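Ticket: recambio almohadillas pinza + presupuesto segundo puesto (pilas)
Abierto por Cledwyn Landeg — abril, 9:40
Estado: pendiente de compras
3 comentarios · Compartir

Resumo rápido porque compras me lo pide otra vez y el hilo anterior está imposible.

Problema: en el puesto de clasificación de pilas las AAA se escapan al cerrar. Con las AA bastante mejor. Las que vienen en bolsa de plástico son otra historia, a veces agarra la bolsa y no la pila. Pasa con los dos brazos, más con el izquierdo.

Probado hasta ahora:
- Bajar velocidad de cierre. Mejora algo, pero se nos va el ciclo.
- Limpiar almohadillas con alcohol. Aguanta un turno y vuelta a lo mismo.
- Recalibrar altura sobre la mesa. Sin cambios.
- Intercambiar almohadillas izq/der. El fallo se va con la almohadilla, o sea que no es el motor ni el cable.
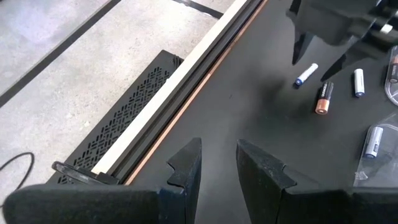
Foto: C. Landeg / cámara de muñeca, puesto de pilas

Superficie de mesa negra y mate, con marcas. La pila Duracell tiene el cuerpo negro y sobre ese fondo la visión la pierde bastante más que las blancas. Tenerlo en cuenta ANTES de pedir otra mesa igual para el segundo puesto. Yo pediría tapete gris claro, es lo mas barato de toda la lista.

Lo que hay que comprar:
1. Almohadillas de recambio, 40 unidades. Calov sirve en 13 días, Tredotach no da plazo por escrito.
2. Dedos estrechos para AAA, un juego por brazo. Solo los tiene Tredotach. Pedir muestra primero.
3. Tapete para los dos puestos.
4. Bandeja aparte para lo embolsado — de momento que lo abra el operario, no merece la pena automatizarlo este año.

Presupuesto: el tope sin firma de dirección es 1,000 euros. Con 1 y 3 entramos. Con el 2 nos pasamos seguro, asi que va en pedido separado. No juntarlos, la otra vez se quedó todo parado por eso.

Farelthorpe pregunta si esperamos al segundo puesto para pedir todo de golpe. Por mí no. El recambio hace falta ya, quedan 9 almohadillas en el cajón y varias están usadas.

Pendiente: que Calov confirme que la dureza es la misma que la del lote anterior. Escrito dos veces, sin respuesta. Si mañana a las 13:00 no hay nada, llamo yo.

No cerrar el tiket hasta tener el pedido 1 montado y probado con AAA.

Soporte interno Farelthorpe · Contacto · Volver arriba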